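We use cookies to give you the best experience on this site. By continuing to browse you accept our use of cookies.

Another ocean under another moon

I see we have found water again. My feed was full of it by breakfast: a buried sea beneath the ice of a distant moon, "ripe for life", with an artist's impression of something glowing in the deep. Muireann Tully sent me the link with three exclamation marks, so I read the press release, and then I read the paper.

The paper is much duller, and much better. It says a model of the moon's interior fits the measurements slightly more neatly if there is a layer of liquid in it. It also says a slushy layer would do, if you let the ice be a bit warmer at the base. That was on page 21. The press release stopped well before then.

I have been keeping a list of these since April. Two of the oceans on it have already gone back to being "possible brines".

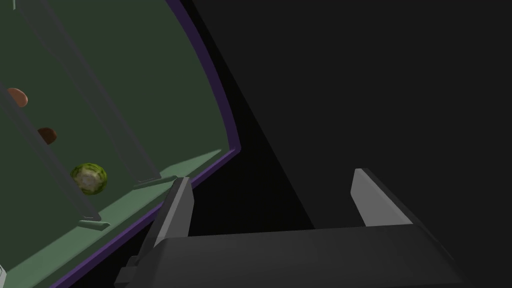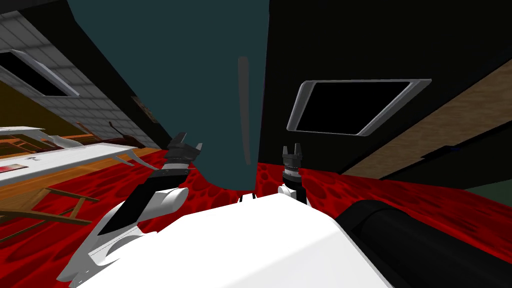
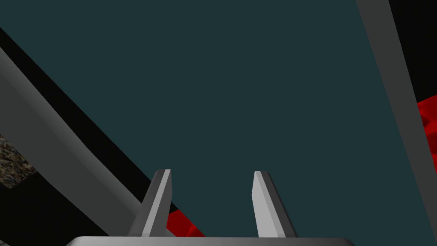
What bothers me is the word "habitable". Thomas Ferraro, who used to teach me chemistry and still marks my grammar, says it ought to be banned from headlines. A puddle of bleach is liquid. So is the inside of a car battery. To get from wet to habitable you need an energy source, some useful chemistry and a very long stretch of time without disaster, and the new model has nothing to say on any of them.

They ran it 504 times with different starting values. Good for them, but all those runs share the same assumptions about the rock underneath, and if those are wrong then they are wrong 504 times over.

I'd like there to be something swimming down there as much as the next person. I would also like to see somebody measure the heat coming out of that ice before we start naming the fish. Muireann says I'm a misery. She has bet me a curry that there'll be another ocean before the summer is out, and I was daft enough to take it.

Print this post | E-mail this to a friend

Contact | Copyright, all rights reserved | Back to top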